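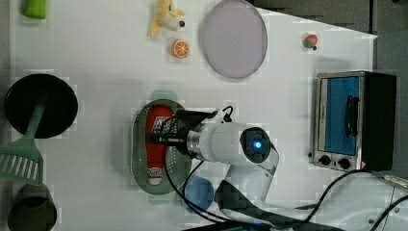
A reader of the previous edition wrote that the food pieces should go on the table last, after the oven, the pan and the tableware, and asked for the steps to be put in that order. The steps in this section have been changed accordingly.

Section 7. Laying out the tabletop kitchen
Hendcombe Activity Kitchen, Halletti tableware pack
Document 3234, revised 28 Feb 2021

7.1 Before you start

The layout needs a flat, light-colored tabletop at least 65 inches long. A white surface is preferred. Pale items such as the banana are harder to pick out on a white surface, and should be kept clear of other pale items.

Wipe the tabletop with a damp cloth and dry it. Do not use furniture polish. Bowls and plates slide on a polished surface.

CAUTION: The Grendar toaster oven is an electrical appliance. It is used in this layout as a prop only. Leave it unplugged for the whole activity and do not let children handle the power cord.

7.2 Placing the oven and pan

1. Set the toaster oven on the right side of the table with the glass door facing the working area.
2. Check that the door opens fully without touching anything in front of it.
3. Turn both control knobs to the off position.
4. Coil the power cord and tie it behind the oven. If the cord is too stiff to coil, run it along the tabletop away from the tableware.
5. Place the round pan near the left edge. Lay the green spatula across it.

Note — the spatula may also be placed beside the pan. Choose one position and keep to it for the full session, so that the items can be returned to the same places.

7.3 Placing the tableware

1. Put the large plate toward the far side of the table, near the middle. It is the main serving surface and needs free space in front of it.
2. Put the oval perforated tray closer to the user, within easy reach. It holds packaged food.
3. Add the second bowl next to the tray. Leave a hand's width between the two rims.
4. Stand the blue cup near the front. Do not stand it directly beside the tray, where it is likely to be knocked over when the package is lifted out.

Some items in the Halletti pack are translucent. They show up poorly under strong overhead light. If glare is a problem, turn off the lamp directly over the table or move the table slightly.

7.4 Placing the food

1. Lay the red package lengthwise in the oval tray. It should rest on the bottom of the tray without bridging the rim.
2. Place the banana and the orange slice to the left of the large plate.
3. Place the strawberry on the far side of the plate, toward the right.
4. Leave the plate clear. Food is moved to it during the activity.

CAUTION: Small pieces are a choking hazard. Check the tabletop for loose parts before the session and again when clearing away. 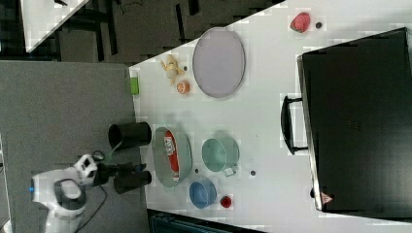 Can the food pieces start out on the large plate?
They can, but the sorting and serving tasks in Section 8 assume a clear plate. If the food starts there, use the clearing task first and then continue with the others in order.

7.5 Checking the layout

Stand at the front of the table and confirm the following before the session begins.

The oven door opens and closes freely.
The package can be lifted straight up out of the tray.
Every cup stands upright and away from the table edge.
No food piece is hidden behind a taller item.

Sit down and repeat the check from the user's eye level. The oven hides more of the far side of the table from this height than it does from standing.

7.6 Clearing away

1. Collect the food first and return it to the Quiambao storage box.
2. Nest the bowls by size. Do not force the oval tray into a round bowl — the rim can crack.
3. Wash plates, bowls and cups by hand in warm water. Dry them fully before stacking.
4. Surface-clean the plush pieces with a damp cloth. Do not soak them. Allow them to dry in open air before closing the storage box.
5. Lift the oven from underneath with both hands. Do not lift it by the door handle.

Replacement tableware is ordered by the part numbers in Section 9. Food pieces are supplied singly or as a full set.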